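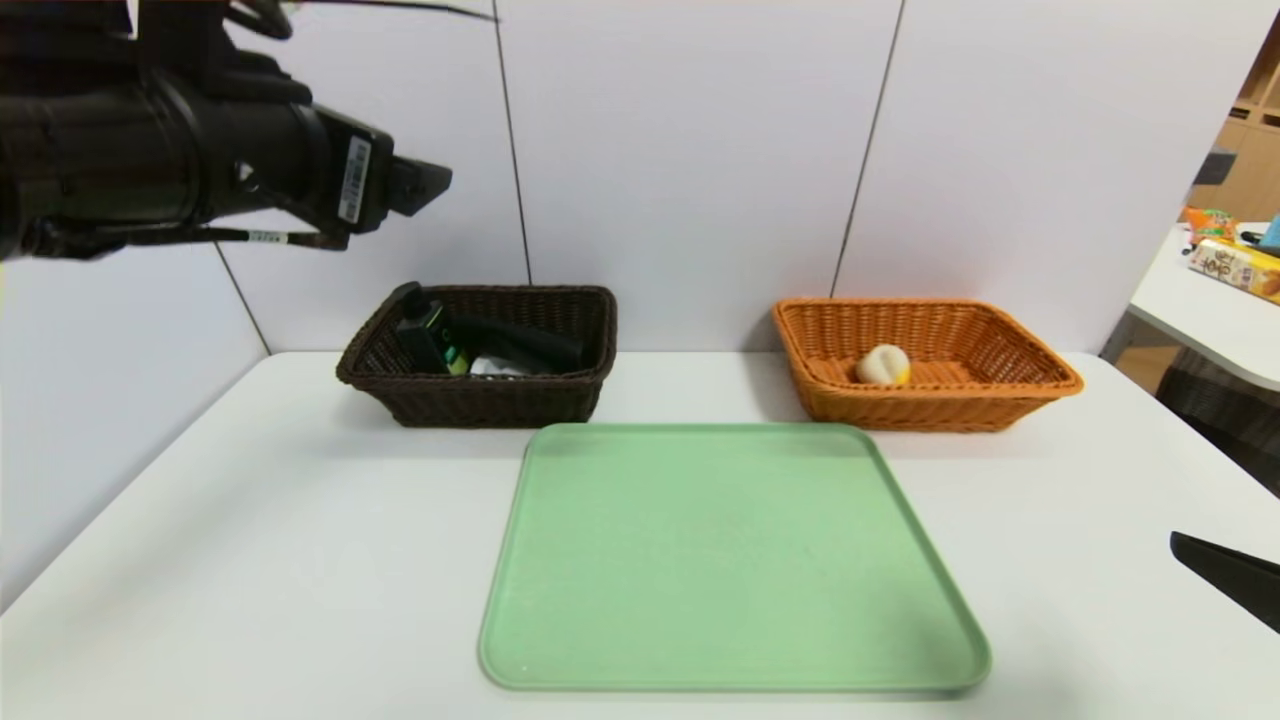 The arm, two baskets and the green tray at Lerkach, April 2018.

I attended the open day at the invitation of Sorin Gashi, whose staff explained the sorting exercise clearly and with patience.
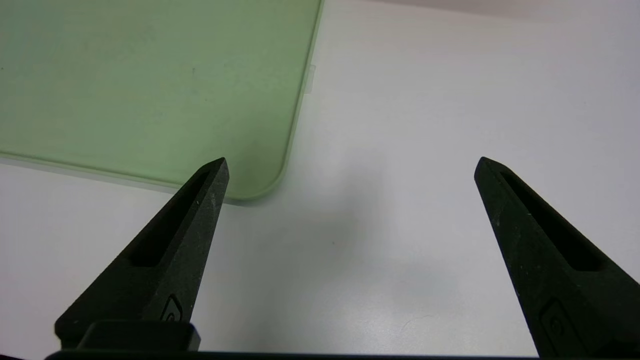
Visitors were admitted in groups of 21 – a sensible limit, given the width of the aisle – and questions were welcome throughout.
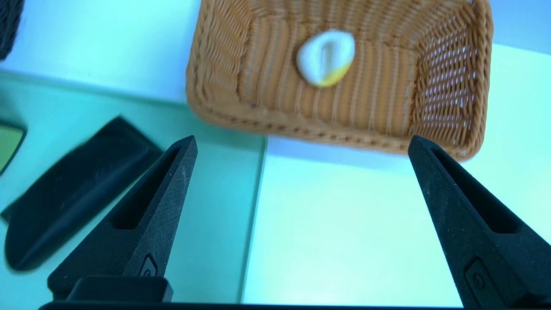
The orange basket, seen from the gripper.

The programme moves to Lindale in October. I intend to be there. 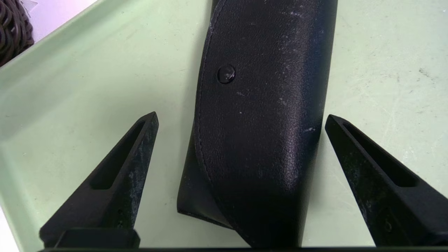 Eyeglass case on the tray, fingers open.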